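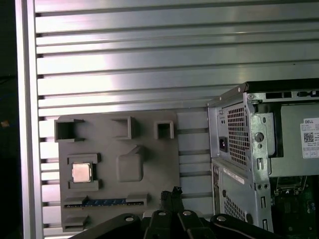
A CPU seated in the socket of a gray fixture board shaped like a computer motherboard. A memory slot runs across the lower part of the board.

A mock motherboard, also called a fixture board or practice board, is a model of a computer motherboard that carries no working circuits. It copies the size and position of the parts that a person handles when putting a computer together, such as the processor socket and the memory slots. Mock motherboards are used in assembly training, in the design of cases and coolers, and in the testing of tools.

Layout

The processor socket is usually the main feature. On most boards it is a raised rectangular frame with thick walls, deep enough to hold a chip in place without a latch. The memory slots are long and narrow, with a clip at each end. Other raised shapes stand in for the chipset, the cooler mount or the connectors. Small parts such as capacitors are nearly always left out, as they are not touched during assembly.

Some boards have open square holders along one edge. In the Stendton layout these are used for spare chips and small parts. In the older Nyberg layout they mark the place of the rear ports and are left open.

Materials

Early boards were cut from wood or sheet plastic. Later ones are molded or 3D-printed, most often in a single matte color. Gray is common – it makes a metal chip cover easy to see. Printed boards wear at the socket corners first, and a socket may become too loose to hold a chip after 100 or more insertions. Many designs therefore have a socket that can be replaced separately.

The chips are often real processors that no longer work. The metal cover on top, known as a heat spreader, gives them the correct weight and feel. Chips with bent pins are not used, because they can scratch the socket.

Mounting

A board may lie flat on a bench or be fixed to a slotted aluminum panel. Panel mounting lets the board be moved along the grooves and locked at any height. The Heso pattern uses two bolts and a locating pin.

History

The first teaching set of this kind sold under its own name was the Stultberg board, drawn by Solveig Magnusson for evening classes in computer repair. It had one socket and two memory slots, and was supplied in packs of 10. Birger Myklebust later added the end clips, which had been left off the first version to save cost. His version is the one most often copied.

See also
Motherboard
CPU socket
Heat spreader
Memory module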